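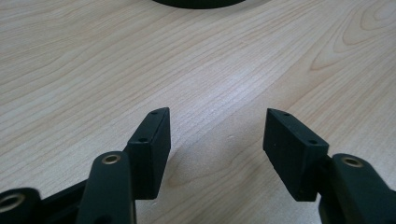 PART TWO: MATERIALS AROUND THE HOUSE

Chapter 9
Reading the Grain

Before you read any further, go and find a piece of wood. It doesn't much matter which one. A kitchen table will do nicely, or a cutting board, or the side of an old dresser, and if you are reading this in a library there is very likely a good piece of it under your elbows. Run your eye along the lines. Some of them will be nearly straight, and some will wander, and if you are lucky you will come across a place where they bend around on themselves in long ovals, one inside another, like the contour lines on a hiking map. Woodworkers call that pattern cathedral grain, and by the end of this chapter you should be able to explain to a patient friend how it gets there.

I came to this subject by way of my aunt's sewing room in Skadholm, where I spent a good many rainy afternoons lying on the floor under a table (I was nine, and it seemed a sensible place to be). The top had swirls and loops all over it, and the legs had only plain stripes, and I was quite sure they must have come from two different trees. They may well have come from the same one! A board's pattern depends a great deal on the direction of the saw, and a single log can give you both.

A tree growing where the seasons change adds a layer of new wood each year, just under the bark. The part that grows in spring is usually lighter in color, and the part that grows later, in August say, is usually darker and more tightly packed. Cut straight across the trunk and you see these layers as rings. Cut lengthwise and the same layers show up as lines. Cut lengthwise through the outer part of a trunk that tapers a little, as nearly all trunks do, and the saw slices through the layers at a slant, and there are your ovals and arches.

We will take all this slowly. Section 9.1 looks at how a trunk grows, and Section 9.2 follows a log through the mill, with drawings by Mitali Barua, who very kindly redid the one on quarter sawing after I had changed my mind about it twice. Section 9.3 is about veneer, those thin sheets of wood glued over something cheaper, and how to tell whether you are looking at one. Section 9.4 deals with finishes, and with why a tabletop can look honey colored from one chair and almost white from another when the light falls across it.

Words to watch for in this chapter: annual ring, earlywood, latewood, flat sawn, quarter sawn, figure, veneer, sheen.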